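Equipment planning meeting, May

Minutes of the last meeting were agreed with no changes.

1. Gripper fingers. Two quotes in for the replacement set: Huttunen at 1,164 and Prisbridge at 1,146, both before delivery. Prisbridge charges extra for delivery, Huttunen does not. Agreed to ask Prisbridge for a full price before ordering.

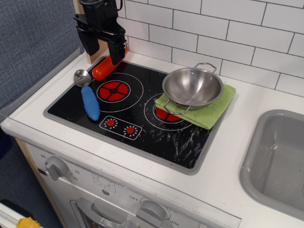 2. Second arm. Drumivetti can lend one for a trial. Agreed to put the purchase back to next year's budget and take the loan if the dates suit.

3. Spares. Cables to come from Jikico as before. Two sets to be kept on the shelf.

Meeting closed at 4.15 pm.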